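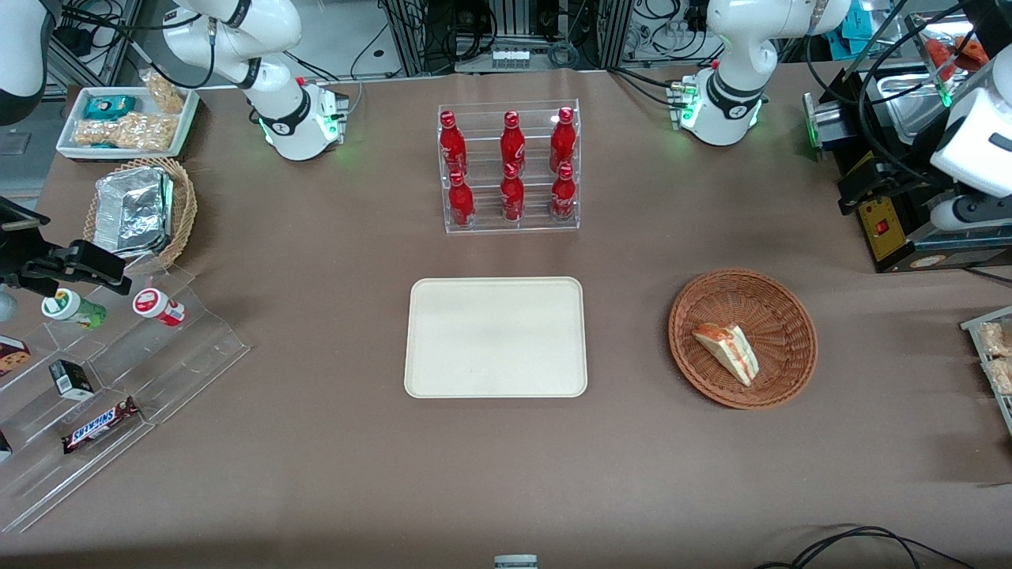
August, bench notes, Matlala cell. Gripper comparison, snack table layout.

Start 9:40. Same table as the last session: bottle rack at center back, stepped acrylic shelf on the left, baked goods rack on the right, empty beige tray as the drop target. Old Pretness fingers first, then the Orkham set with the softer pads. Controller build 1627 for both.

Force limit left at 500 on the driver scale. Zinhle wanted 200 for the boxes. Tried it with the Pretness set and the cookie box slipped on the lift twice, so back to 500.

Bottles: both sets hold the aluminum well. Front row is easy. Back row needs a higher approach or the wrist link comes too close to the caps in front. Added a waypoint, saved as 1049 in the Jukach pose file.

Canisters on the left shelf: they don't stand straight on the upper tier, and the grasp planner assumes they do. Pretness closes off axis and pushes the canister back. Orkham pads give enough to take up the tilt. Clear win for Orkham.

Bags: poor with either. The brittle bag lies flat and the fingers ride over it. The nut bag can be pinched at the top if the approach is slow.

Sandwich: not tried. Basket rim will be in the way for the wide Pretness fingers.

Depth on clear acrylic is still bad — holes at the tier edges. Busisiwe is going to fit the shelf from its known dimensions and ignore the depth there.

To do: print a narrower Orkham mount, repeat canisters with the arms swapped, check cable slack on the left arm at full reach.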